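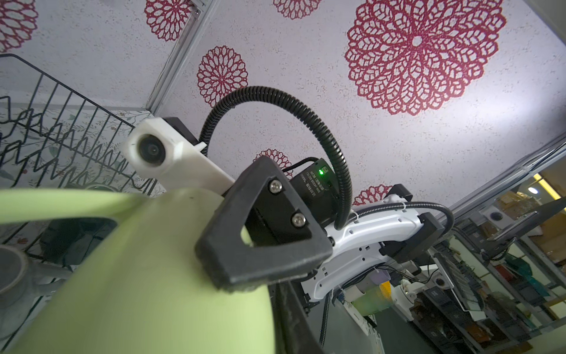
Qui doit vérifier les câbles d'un bras robotisé avant la mise en route ? L'opérateur du poste, à chaque prise de service, et il signe la fiche.

C'est le point le plus discuté de la nouvelle consigne interne de Jeltton, applicable dès juillet dans les ateliers où des bras légers manipulent des objets du quotidien. Quatre pages, pas une de plus. Le texte remplace trois notes qui se contredisaient, notamment sur l'arrêt d'urgence.

Au programme : gaines et passages de câbles, serrage des vis de pince, fixation des caméras de poignet. Un support imprimé en 3D qui prend du jeu, on change. Pas de colle, pas de ruban adhésif « en attendant ». Le voyant allumé ne vaut pas contrôle, précise la consigne, il faut faire le tour du bras à l'oeil puis à la main, hors tension.

Côté câbles, règle simple. La boucle doit rester libre sur toute la course du poignet, sans tirer sur le connecteur ni frotter sur l'articulation voisine. Deux bras côte à côte : essai à vitesse réduite obligatoire, 50 cycles, avant toute reprise en cadence normale. Idem après un changement de pince.

L'intégrateur Nwosu, consulté pour la rédaction, demandait une vérification hebdomadaire seulement. Refusé. Jeltton s'appuie sur son propre relevé d'incidents : 2 245 arrêts non prévus enregistrés sur ses postes, dont une bonne part liée au câblage ou à des fixations desserrées. Le détail par site n'a pas été communiqué.

Chez Lomex, qui utilise les mêmes cellules, on attend de voir. Le temps de contrôle inquiète, plus de 3 minutes par bras selon les premiers essais, et les équipe du matin démarrent déjà juste. Une version allégée est à l'étude pour les postes à un seul bras, rien de signé.

Les fiches papier restent acceptées jusqu'à l'ouverture du registre en ligne, confié à Prornadwood. Date pas encore fixée. Les opérateurs déja formés n'auront pas à repasser l'habilitation, une séance de rappel d'une demi-journée suffira.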